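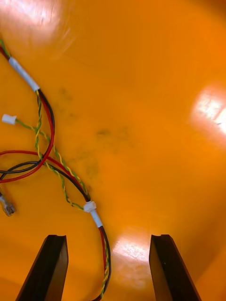 Wrist camera loses wires in tray glare, picks wrong point on harness

tealspanner

My two-finger arm is meant to lift a small wire harness out of a parts tray and hold it over a test jig on the same bench. The arm is a shed build: Pyo joint modules, a Claso wrist camera, printed brackets, and control software I wrote myself. Rigid parts are no trouble. The harness is, and I think most of it comes down to what the camera sees. The tray is glossy orange and throws back the overhead lights in three places: a wide haze in the top left corner, a hard white patch on the right edge, and a pale one low in the centre, directly between the fingers. The harness has white sleeves and a small white plug on it, and my threshold can't separate those from the reflections. There are also some grey-brown smudges near the middle of the tray that get reported as an object now and then.

The segmentation is a plain colour mask. Anything that isn't tray orange is treated as part. The largest blob is kept, its centroid is found, and the fingers close there. With the harness the centroid usually lands in the open space inside the red and black loop, so the fingers come together on nothing. When they do catch something it tends to be the thin yellow and green twisted pair, and I don't want to lift by that.

Over 59 attempts I logged 8 lifts that I would call usable. I've tried:

Lower exposure. Kills the haze, but the black wire and the black fingers then merge into one region.

Dropping any pixel above a brightness limit. Takes out the reflections and the white sleeves with them.

Closing more slowly. No change to the result.

I would like to keep the tray if possible, as the jig mounts are drilled to suit it. Is this a lighting problem, a vision problem, or am I gripping in the wrong place? I'm happy to be told it's all of them.

Add a reply Follow Report

ironbark_lathe

It's all of them, but deal with the light first. It's the cheapest to fix, and every vision change you make before then will be tuned to the wrong picture.

A glossy surface under overhead lights acts as a poor mirror. From your description the low centre reflection is the worst one, as it sits exactly where the fingers close. Switch the overheads off and light the tray from the side at a low angle, through something that diffuses. Baking paper on a frame will do for a test. Move the lamp until the camera can no longer see a reflection of it at the pick height, then check again at the approach height. They are two different positions and a lamp that suits one can be wrong for the other.

If you can get polarising film, put a sheet over the lamp and another over the lens, crossed. On plastic this removes most of the specular reflection. You lose a good deal of light, so expect a longer exposure and make sure the arm has stopped moving before you take the frame.

You can keep the tray. Lay a sheet of matte material in the bottom of it. Pick a colour that isn't on the harness, so no red, black, white, yellow or green. A flat mid blue is what we use on the sorting bench at the Elbridge shed and it has been satisfactory. Avoid cloth. Fingertips snag on it, and so do spade terminals.

And clean the tray. A smudge that shows up in a mask is a defect in the fixture, and filtering it in software only hides it.

northshore_cam

Agree with the above on light. On the grip point, a centroid is the wrong measure for anything flexible. For a loop it will nearly always fall in a hole.

You have a better target available. Wherever a white sleeve gathers the wires into one bundle, the shape is short, fairly stiff and predictable, and the load is shared by all the conductors. Look for that and ignore the rest of the harness. Once the reflections are under control, this works:

Mask for white and keep blobs within the expected length and width of a sleeve.

Throw away any blob that doesn't have coloured wire leaving both ends. This rejects the plug and any leftover glare.

Take the long axis of the blob and turn the wrist so the fingers close across it.

If two sleeves pass, choose the one further from the tray rim, so the fingers have room to open.

For the black-on-black merging, mask out the fingers. The camera is fixed to the wrist, so at a given opening they always occupy the same pixels. Record a mask at each opening you use, with the tray empty, and subtract it. If the camera bracket is printed, check the mask again every month or so. They creep.

Fingertips matter too. Hard tips with a lip can ride over a round bundle if the approach is slightly high. Stick 5 mm of soft foam or silicone on the inner faces and set the closing force by trial. I used Wellus pads on mine. They wear but they are easy to replace.

Last thing: log the failures by type. "Closed on nothing", "wrong wire" and "dropped after lift" have three separate causes, and one total won't tell you which of them you have fixed.

solderwick

had the same with a red tray. sprayed it matte grey and it was fine after that. didn't need any film

tealspanner

Thank you all. Side lamp and baking paper are set up, and the haze and the centre reflection have gone at pick height. The right edge still shows a bit on approach. With the sleeve search running on top of that, the last 10 attempts gave one miss, and that was a wrist angle fault in my code — I had the sign reversed. Finger masks are next, then pads. I'll leave the paint for now.

Home Boards Workshop Electronics Robotics Search

Contact us | Copyright remains with the individual posters | Back to top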